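Pourquoi le robot Dado a-t-il boudé ?

Dado a deux bras et un métier : s'occuper d'une bande de tissu. En septembre, un bras a tiré, l'autre aussi. Le tissu n'a rien dit, mais Rhona Hepburn a appuyé sur l'arrêt d'urgence.

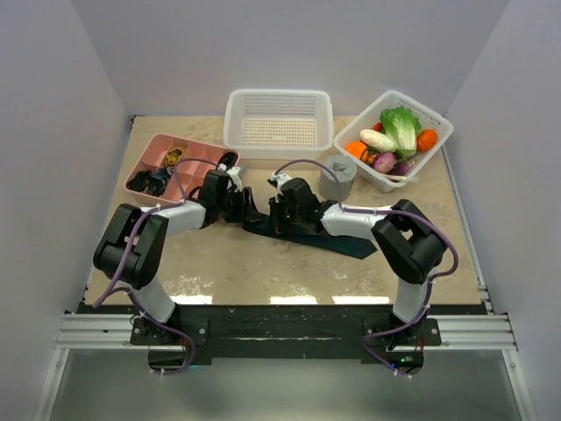
Pourquoi les deux bras se sont-ils disputé le tissu ?
Leurs horloges n'étaient plus d'accord - l'un avait 5 secondes de retard.

Un robot ne sent pas qu'il exagère. Il obéit, même à une bêtise. Alors on remet les horloges à l'heure, et on garde ses doigts loin des pinces. Les tiens ne se commandent pas en pièces détachées. 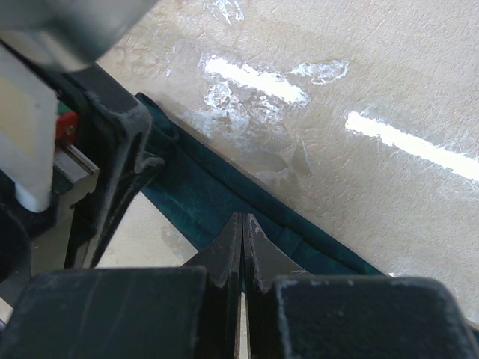
Les deux doigts de la pince, au-dessus du tissu.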